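From the Laundry Corner

Hello again, Indmont neighbors! I promised in the December issue that I'd write up my thoughts on laundry, and then I filled the space with soup, so it's laundry this time. My plan was one thing only, getting the basket emptied the same day it gets filled. We have 7 people through our house most weeks and I can tell you the basket always wins if you let it sit.
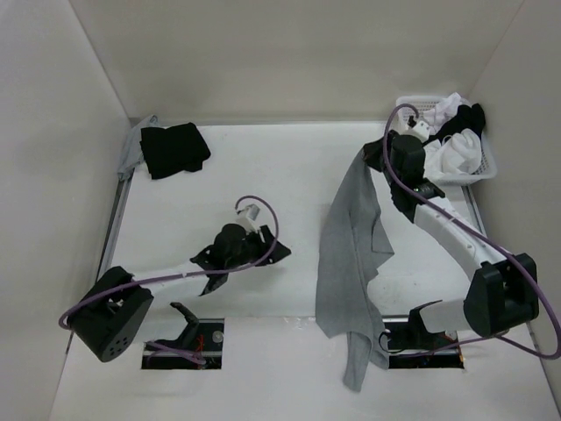
Page last changed: February 2020

So, my first rule is a plain white plastic basket, and it stays off to the side. I used to put mine smack in the middle of the table (why??) and then try to fold around it. Now the middle is for folding and the basket gets the corner. Kojo Dankwa wrote in to say he does his on the bed at Dramani, which is fine, but then you can't go to bed until it's done. Maybe that's the point, Kojo!

The second thing is gray knits. T-shirts, towels, those big soft things that come out in a twist and look the same from every side.

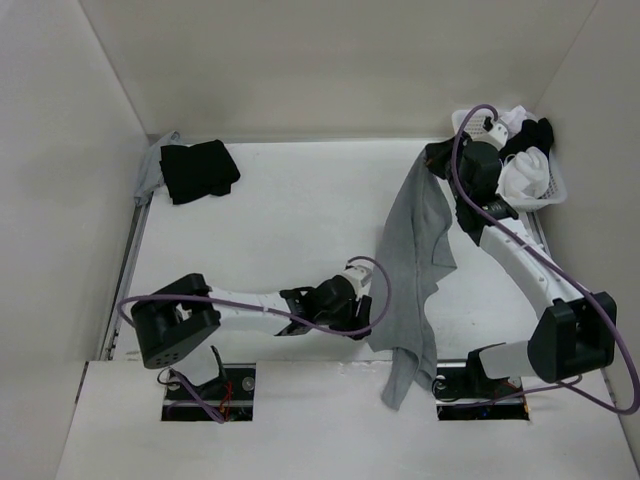

I hold them up high by one end and let them hang a second before I even look for the seams. Gravity does a bit of the work, and you find out which way up you've got it. Then down flat, smooth from the middle out, and fold. If it's a towel I go in half and in half again. Theophilus Amissah folds his in thirds and we've agreed to stop discussing it.

Small pieces I leave spread out where I can see them until the big ones are finished. Socks get their own turn at the end, with the radio on.

Next issue is stains, so send me your worst. Nkrumah Wumbei already sent two and I'm still working on the palm oil one.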